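Tue 21 February
By the Jandeck product desk

Jandeck Leka Balanced Index Portfolio

The Leka Balanced Index Portfolio is a ready-made mix of stock and bond index funds, held in one account and managed by Jandeck. It is meant for people who want to put money away for the long term and do not want to pick funds themselves.

What it holds

The stock side follows the Tirnine Broad Market Index, which covers 1081 companies of all sizes. The bond side follows the Prosten Core Bond Index, made up of government bonds and higher-rated corporate bonds. The normal split is 60 percent stocks and 40 percent bonds. It will drift as markets move, and we bring it back into line every June. If the stock share moves more than five points away from its target before then, we rebalance at that time.

Fees

The yearly fee is 20 cents per $100 invested. It is taken from the account in 12 equal parts and shown on each monthly statement. There is no sales charge and no fee for closing the account. Wire transfers out are billed at cost – transfers to a linked checking account are free.

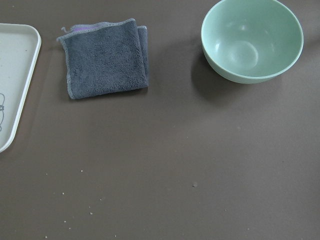

Bowl, folded towel and tray on a brown tabletop.

Opening an account

The minimum first deposit is $400. After that you can add any amount, either as a one-time deposit or on a monthly schedule. Deposits that reach us before the market closes are invested on the next business day. You can open the account in your own name or jointly with one other person. Retirement accounts are offered on the same terms, subject to the yearly contribution limits.

Taking money out

You can sell all or part of your holding on any business day. Cash normally reaches a linked bank account 2 business days after the sale. If a withdrawal would leave less than the minimum deposit in the account, we will ask whether you want to close it. Accounts that fall below the minimum through market losses stay open.

Dividends

Dividends and interest are paid in four times a year and reinvested unless you choose cash. You can change this setting online, and the change applies from the next payment.

Risk

The value of the portfolio can go down as well as up, and you may get back less than you put in. The bond side usually moves less than the stock side, but both can fall in the same year. Money you expect to need within five years is better kept in a savings account.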